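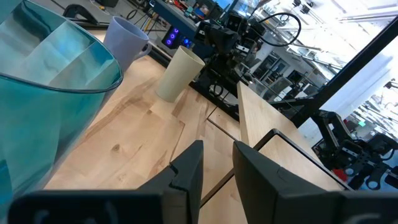
Cups, Mugs and One Good Table
A July gallery from the Plerketti pages

Welcome back, everybody, and thank you for the kind notes about the spoon gallery, which had more readers than I ever expected spoons to have. Several of you asked for cups next, and cups I can do! I have been fond of them my whole life, the ordinary ones most of all, the kind that live at work or at the back of a cupboard and get reached for without anybody thinking much about it. So this month the page is given over to a little family of drinking vessels that don't match one another in the least, and to the butcher-block table they were set out on at Zutmont.

I should say right away that none of them is valuable. If you came hoping for gold rims and fine old porcelain, I do have a teacup gallery planned for the colder months, and you are very welcome to wait for it with a cookie. These are plain, everyday pieces in solid colors: a teal one, a cream one, a pale one leaning toward lavender, and a deep blue mug that I am afraid I play favorites with.

A word on the wood, too, for those of you who write to me more about tables than about what is on them (you know who you are, and I love your letters). It is light maple, made up of strips side by side, with darker streaks wandering along the grain and one small dark knot that I would not trade for anything. I like a knot in a tabletop. I grew up eating breakfast next to one and used to park my cup on it every morning, and to this day I get a bit fidgety when a table is the same all over and gives me no place of my own to put things down.

1. Four that don't match

My mother bought her cups in sets of six and was down to three of everything by the time I left home. What she had in the end was a shelf of leftovers from five or six different sets, and I think that is where my taste comes from. A set is a lovely thing in a store window. In daily life, though, a mixed bunch is so much easier to live with, as each person takes to a color and sticks with it, and you can tell from across the room whose coffee has been left standing.

The trick, if there is one, is to let the colors be neighbors. Blue, teal and lavender get along nicely with each other, and then you want one warm one, a cream or a soft yellow, to keep the whole group from looking chilly. The see-through teal one has faceted sides, and on maple it lets a little of the wood come through, and I am very partial to that. A dark navy cloth nearby doesn't hurt, either.
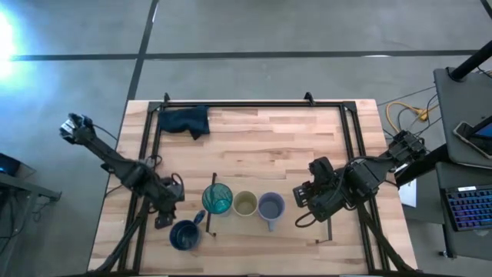
Obinna Wike wrote to say that I am quite wrong about mixing. In his kitchen every cup is the same white, all from the same shelf at the same store, "because when one breaks I don't have to grieve for it, I just buy another." He also feels that plastic tumblers and ceramic mugs should be kept in separate cupboards, and that people who put them together are the same people who lose lids.

Well! I have read that letter three times now and I can't find it in me to be cross, as there is a good deal of sense in it. He is right that the plastic ones and the ceramic ones want different treatment. I wash my tumblers by hand in water that isn't too hot, and I let the mugs look after themselves in the machine. But separate cupboards I will not do. I have lost plenty of lids in my time and I don't believe the cupboard had anything to do with it.

2. The blue one

If you keep only one mug (and I can't imagine it, but some of you have written to tell me that you do) then I would say make it a blue one. Blue goes with coffee, it goes with tea, it goes with tomato soup in a way that makes you feel looked after. And I would look for one that is blue on the inside as well. A white lining shows every tea ring, and I always end up at the sink with the baking soda, scrubbing away at something that was perfectly clean to begin with. A dark, shiny inside is far more forgiving, and when you tip it to the light you get that long curved gleam along the wall, like the inside of a shell.
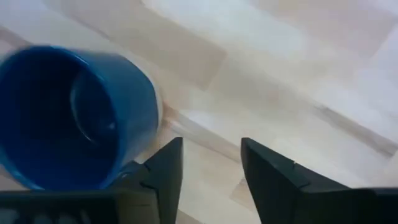 My own blue mug at home came from Pirkell, the secondhand place with the striped awning, and it was in a box of odds and ends marked 35 cents apiece. I carried it around the store for half an hour while I pretended to look at lamps. The woman at the register wrapped it in two sheets of newspaper as if it had cost a fortune, and I have drunk out of it most mornings since then, apart from one dreadful week when it went missing and was found in the garage holding picture hooks.

For those who asked about staining: a paste of baking soda and a little water, a soft cloth, and no hurry. Leave it on while you do the rest of the dishes. I have never had any luck with the scratchy pads, which take the shine off a glaze, and once the shine has gone you can't put it back.

3. The wood, for the table people

I promised, and so we come to the part where I talk about tabletops until somebody stops me. My neighbor Aliyu refinishes them as a hobby and he has strong opinions. He goes up through the sandpapers slowly, finishing at 800, and then he rubs the oil in with an old undershirt and walks away from it until the next day. I asked whether a person could skip a step or two and he looked so pained that I changed the subject to tomatoes.

What I have learned from him, mostly by standing in his driveway with a cup in my hand, is that a working table ought to be allowed its scratches. Fine scuffs are only the record of things having been set down and picked up again. You oil it, you wipe it, you use a coaster when company is watching, and you go on.

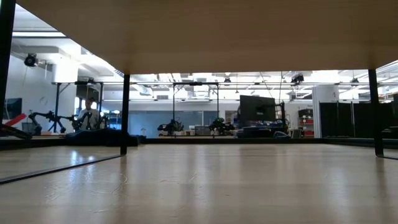 Tan top, black metal legs and a scuffed work surface, under the long lights at Zutmont.

The guest book for this page is open as usual, and I see that the counter at the bottom has reached 1,171 visits, which pleases me more than it should. If you have a cup with a story, do send it along with a line or two about where it came from and who is allowed to use it. Chips and cracks are welcome. Next time will be pitchers and jugs, unless the butter dishes are ready first.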